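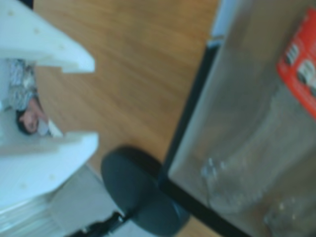
I have been meaning to write this since January, when Nandini Joseph and I had the same argument for the third time, and I think by now I know my side of it well enough to set it down. It's about where the effort goes in manipulation software, and my side is that far too much of it goes into planning and far too little into the dull business of knowing what you are looking at in the last few inches before the fingers close.

Let me say first that I love planners. I spent the better part of eight years on one (the old Petari motion stack, if anybody remembers it) and I still get a small glow when a path comes out smooth around an awkward corner. Nandini maintains the planner we use now at Tosholm, and it's a lovely piece of work, much cleaner than anything I ever shipped. When she asks for another month to tighten up the trajectory optimizer I understand completely, because I would ask for the same thing.

But sit with the logs for a while! We had 2,000 grasp attempts recorded by the spring, and I went through them over several evenings with a pot of tea and a spreadsheet. In 1,998 of them the planner did exactly what it was asked. The arm went where it was told, it didn't hit anything, and it got there on time. A good many of those attempts were still failures, and the reason was nearly always that what it was told was wrong. The target pose was off, or the object had been segmented together with its neighbor, or the depth estimate had gone straight through a clear wall and landed on something behind it.

Clear plastic is the case I keep coming back to. Put a bottle inside a tinted see-through bin and you have two layers of material that a depth sensor would rather not discuss, plus a highlight along the rim that the edge detector adores. A person reaches in without a thought. Our pipeline used to hand the planner a confident point cloud with a hole in it where the bottle should have been, and the planner, being polite, believed it.

That confidence is what bothers me most. Miroslava Tymoshchuk, who wrote our perception front end, has been saying for ages that the interface between the two halves is too thin. We pass one pose and one score, and the score means something different for every object class. She would like to pass a spread of possible poses and let the planner choose an approach that works for most of them, or ask for another look from the wrist when they disagree. It makes the planner slower and it makes the code uglier, and I'm for it anyway.

Nandini's answer, which is a fair one, is that a better planner could absorb a lot of this by itself – compliant approaches, softer contact, quick replanning when the fingers feel something early. I agree with her up to a point. Where we part ways is on what to build first. Replanning from a bad estimate gets you a second bad plan, only sooner.

My other complaint is about tooling. We have a beautiful viewer for trajectories, with colors and a scrubber and little ghost arms. For perception we have a folder of 3,000 images and a script called Derkach that opens them one at a time, if you have the right version of everything installed. People work on what they can see easily, and I include myself in that. If I could have one thing for the team this year it would be a viewer that puts the wrist image, the estimated pose and the final grasp side by side, so that whoever is on duty on a Tuesday afternoon can tell which half of the system let us down before they start changing gains.

Miroslava has a branch with the start of one. It crashes on long recordings and the fonts are terrible, and I've been using it every day.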